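Nouvelles de l'atelier : la pince à main de Junedura

Depuis mars, nous sommes trois à construire une pince que l'on tient à la main, avec deux doigts souples et une caméra à grand angle montée au-dessus. Leobardo Maldonado s'occupe de la mécanique, Catinca Nistor du logiciel, et moi j'imprime les pièces et je tiens le carnet de montage. Le français est ma troisième langue, soyez donc indulgents avec les termes techniques — Catinca a relu, mais elle a aussi ses limites.

La première version des doigts était trop rigide. Nous avions imprimé les nervures dans le même plastique que les supports, et le doigt ne pliait presque pas quand il rencontrait un objet rond. La deuxième version sépare les deux rôles : une partie nervurée en filament souple, de couleur magenta (c'était la bobine qui restait dans l'armoire), et une platine blanche en plastique dur, vissée sur le côté extérieur. Nous avons perdu une soirée entière avec ces platines, car mon premier dessin plaçait le trou du bas trop près du bord et la pièce se fendait au serrage. Leobardo a refait le fichier et le problème a disparu. 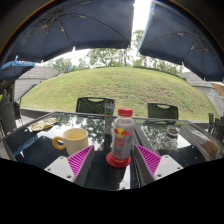
L'autre question était l'écartement des doigts. Sur l'établi, on prend toujours les mêmes cubes et les mêmes cylindres, et tout paraît facile. Nous avons donc décidé de sortir l'outil le plus souvent possible et de l'approcher des choses ordinaires que l'on trouve sur une table : des bouteilles, des tasses, des tubes. Les surfaces brillantes nous donnent encore du travail. Les reflets des arbres et du ciel attirent le suivi visuel, et le logiciel perd parfois la position de la pince pendant un instant. Catinca essaie maintenant de masquer le bas de l'image avant le calcul, avec des résultats inégaux.

Pour le moment, le carnet compte 426 essais, dont 28 où la position était inutilisable. Nous gardons aussi les mauvais, avec une note sur la lumière et la surface.

Il reste plusieurs choses à faire. La gâchette revient lentement après une longue séance et je soupçonne le ressort. Le câble de la caméra est trop court de quelques centimètres. Nous voulons aussi comparer deux duretés de filament pour les nervures, et Barnabás Halász nous a promis une demi-bobine.

Les fichiers de la deuxième version sont dans le dossier partagé, sous le nom « Tapia ». Si vous imprimez les doigts chez vous, choisissez une vitesse lente, 28 mm/s chez moi, et séchez bien le filament avant. Comptez 50 minutes par nervure et 40 par platine. Pour essayer l'outil, venez à l'atelier après 18 heures, la pince est sur l'étagère du fond, à côté du fer à souder. Merci de la remettre en charge après usage.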